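Minutes of the Open Day Working Group, Laxdal Technical Centre

Meeting held in July at 2.15 p.m., Room 9

Present: Zorica Halilović (Chair), Milovan Ristić, Ljubica Vukadinović, Ermira Kneževič (minutes)
Apologies: Blagoje Papadopoulos

1. Minutes of the previous meeting
The minutes were approved with one correction: under item 4, "Zirska hall" should read "Zirska annexe".

2. Report on the open day
Mr Ristić reported that 1415 visitors were recorded at the main entrance. The annexe was opened at 10 a.m. as planned. The queue for the robot demonstration extended into the corridor during the morning, and entry was by timed ticket from noon.

3. Robot demonstration
Ms Vukadinović presented her report on the two-arm table shown to visitors under the Plukel project. The demonstration concerned the handling of drinks cans on a raised shelf. Visitors had asked chiefly about grip force and about the time needed to prepare a new task. Several teachers requested a written summary for use in class.
Agreed: Ms Vukadinović to draft a summary of no more than 2 pages.

4. Visit by Treltalo
The Chair informed members that Treltalo had asked to send a party of nine to see the same demonstration. Members had no objection, provided that a member of the technical staff is present throughout.
Agreed: Ms Kneževič to reply and to book the annexe under reference 2414.

5. Any other business
Signs to the car park were considered too small. Mr Ristić to obtain a price for new ones.

The meeting closed at 3.40 p.m.

Annex to item 3

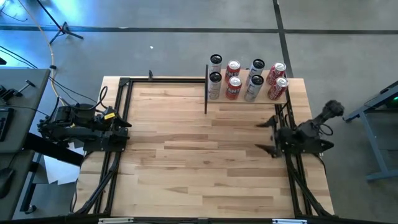 Two-arm table with cans on the raised shelf, Plukel project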